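Kids > Think About It > Ads and Claims

Does "New and Improved" Mean Anything?

Walk down any store aisle and you'll see it on cereal, shampoo and dog food. NEW! IMPROVED! It sounds like good news. But improved how? And who decided?

Let's invent a toothpaste and call it Grerum. Last year the tube was blue. This year the tube is red, and the box says "New look!" Fine, that's true. The paste inside could be exactly the same stuff.

Now look at the word "better." Better than what? Better than the old one, or better than a rival called Flukico? If the box doesn't finish the sentence, you can't check it. I get suspicious when a box doesn't want me to check.

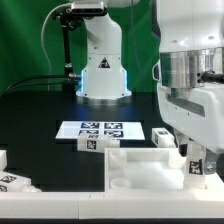 Two white robot arms at a black tabletop, with a bright green backdrop.

Words like "scientific" and "advanced" deserve a hard stare too. They make you think of clever people in labs, and they might be true. They also might mean very little. Ask what was tested, and who paid for the test.

Numbers can be slippery as well. Say a snack called Cuervo claims it has "17% more crunch." How do you measure crunch? I'd like to see the crunch ruler.
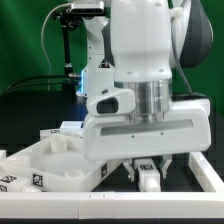

"Up to" is another one to watch. If a battery lasts "up to 3 days," it could also last 2 hours and the words would still fit.

So is every ad a lie? No. There are rules about what companies may say, and plenty of products really do get better. Sometimes a recipe changes and it tastes nicer – or it tastes worse and costs more.

Try it at home. Pick a box from the kitchen and read the biggest words on the front. Then turn it over and hunt for the proof in the small print.

Contact us | © Volodska Kids | Back to top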